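Halldale kitchen-task collection: where we are, September
To: Maribeth Sarmiento
From: Edgardo Ocampo

Hi Maribeth,

You asked for something you could read over coffee, so I've left the spreadsheets out and I'm just going to tell you how it's going. Short version: we're on pace, one task is giving us trouble, and I need a decision from you on parts before the next batch.

We promised Lalard 400 good demonstrations across the tabletop tasks by the end of this phase. We passed 200 a little while ago (there was cake, I'll own up to the receipt). By "good" I mean the clip has been reviewed, the hand tracking held from start to finish, and the person doing the task got all the way to the end without stopping to ask us something. We throw out more than I'd like, but the reject pile is shrinking as people get used to the tool.

The easy stuff is going great! Cups, bowls, folded towels, moving things from one side of the table to the other. New people pick up the hand-held gripper in 20 minutes or so of practice and then they're off, and I've pretty much stopped hovering over them. The first training run on those tasks is in the queue on the Mollah machine, and I'll send you the results whether they're pretty or not.

Jars are the trouble. We have 67 jar clips so far and I'm only happy with part of them. Glass is slick, the full ones are heavy, and people naturally want to go at a jar with two hands, which our setup doesn't capture the way we need. Latch lids make it harder, as you have to come in at the right angle to get at the clip at all. We also get a lot of blur when people rush the last bit of the approach, so I've started asking everyone to slow down for the final stretch. It helps. It also makes each clip longer, and I think that's a fair trade, but tell me if you see it differently.

One thing I changed without asking you first: we now keep the clips where the jar gets bumped or tipped and the person recovers. I used to delete those. Then I sat down and watched a bunch back to back, and the recoveries were some of the most useful material we had. They get their own label, so they're easy to pull out if the folks at Lalard would prefer not to have them in the main set.

On to the gripper itself. The finger pads are getting scratched and chipped from all the use, and where they close the two sides don't line up as neatly as I'd like. I can't tell you yet whether that hurts the data. I'd still like to order two new sets from Broson now and swap them in between batches, so we aren't changing hardware halfway through a task. It fits in the supplies line. Can you say yes or no before I schedule the next group?

Still open on my end: the labeling guide needs a rewrite (the part about what counts as the "start" of a grasp confuses everybody, me included), and I owe you a list of which kitchen items we're adding next. I'm leaning toward more containers with different lids and fewer bowls. We have so many bowls.

Call me any time after 2, mornings are all collection.

Edgardo
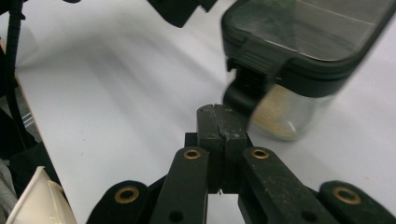

Jar task, gripper closed, with the jar tilted over by the latch side.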